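Review: Jematari Table Grid Kit (student robotics edition)

I coach the manipulation group in the robotics club at Flirnerwood, and since October we've been using the Jematari kit to lay out our two-arm table. I've been pestering other coaches about it, so I may as well write it all down.

What you get: rolls of blue tape, a long marking stick with notches, a pad of blank cell maps and a spiral workbook with 17 exercises. You supply the table, the covering and the robots. I'll admit I thought it was a lot of fuss over tape when Pouran Ansari first showed me the order form. I take it all back! Before this, our students would say "move it over there a bit" and then argue for the rest of the session. Now every spot has a row and a column and they call them out to each other like a board game.

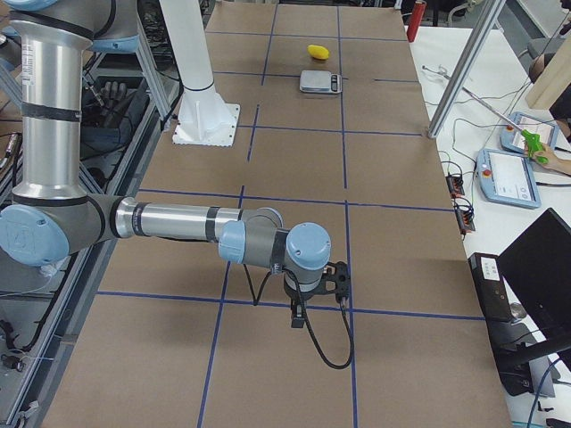
Blue grid down on the long table, near arm reaching out over it.

Setup took us a Monday evening. The stick is the clever part. You hook it over the table edge, make a pencil tick at each notch, flip it and do the other side, and the lines come out square with very little measuring. Five students did the whole thing while I mostly handed them tape. Get one person to pull and another to press, and don't stretch it, or it will creep back on you overnight.

The workbook starts slow (touch the center of a cell, lift, come back and touch it again) and I nearly skipped ahead. Don't skip ahead. By exercise 7 they're writing down target cells before they touch a pendant, and that habit alone has saved us a lot of stopped motions.

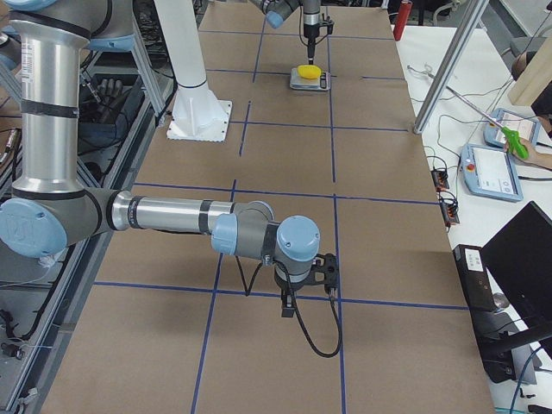 My favorite section is the weigh station, which comes near the end of the book. You pick one cell as the station, put a scale in it, and the students have to plan an approach that comes straight down from above and clears whatever is sitting there. We gave that job to the far arm. A little silver digital scale with something bright yellow on top makes a great target, because even from the other side of the table everyone can tell which cell is meant. Ardalan Nazari, one of our second-years, liked it so much he wrote two extra exercises of his own in the back of the book, and they're harder than the printed ones.

Gripes? A few. The cell maps are printed too lightly and the pad runs out fast, so photocopy one before you start. The workbook assumes one arm, and for two you have to work out your own rules about who may enter which row and when. We ended up borrowing a page from the Lavano handbook for that. And the tape is good tape, but it's thin. Lay it in a hurry and you'll get a wrinkle near a crossing, and once it's there the line below it can come out a hair to one side. 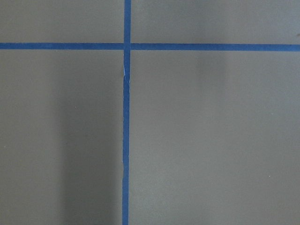 For touching down in the middle of a cell, a hair doesn't matter. If your students are using the crossings as reference points it matters a lot more, so peel up the bad bit and redo it while the stick is still out. Ours now lay all the long lines first and then the cross lines, and it goes much better.

I've also tried the Bahrami printed mat at another school. It's prettier and there's no taping, but you're stuck with their cell size, and it didn't fit their table any better than it would fit ours. With the Jematari we can pull everything up next term and go to smaller cells, and the students already have opinions about how small.

Would I buy it again? Yes, and I'd order the second pad of maps with it.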